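Grillileo bench recordings – data card

Version of 05/02/2023
Kept by Estela Medina and Hjalti Fogh, Kandthorpe refurbishing workshop

What is in it

There are 1,626 recordings in this release, all made at the benches in Kandthorpe where old office computers are taken apart, checked and made ready for another owner. Each one covers a single task, such as freeing a cable or lifting out a memory module, done by the Grillileo arm with one of us alongside. The pictures come from a small camera at the gripper, so you'll see a good deal of metal and now and then a colleague's hand.

Why we made it

When Grillileo came to the workshop there were 18 of us on the benches, and I think it's fair to say that most of us were worried. Tsutomu Kinoshita had been opening cases by hand for longer than the rest of us put together, and he asked at the very first meeting whether he was being asked to train his own replacement. It was a good question and it deserved a proper answer, so we wrote one into the working agreement: no bench job goes while the recordings are being made, and hours spent teaching the arm are paid as skilled hours.

What has changed for us

The sore thumbs are fewer, which everybody is glad of. The talk is fewer too, I'm sorry to say – you can't chat across the bench so easily when you're watching an arm. Pieter Peeters has moved over to checking labels and likes it very much; Tsutomu tried the same and asked for his screwdrivers back, and he has them.

Known gaps

Cables are the hard part, and 465 recordings are marked "stopped by worker". Please don't throw these away! They show where a person thought it best to step in. Laptops are not covered, and the Murnby benches join in June.

Use

Free for research and teaching. We ask that you don't use the recordings to time or rank the people in them. Questions go to Estela, who answers everything, though not always the same week.
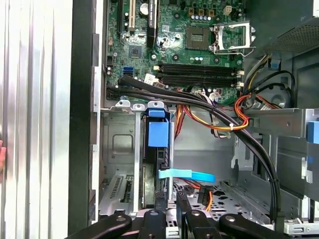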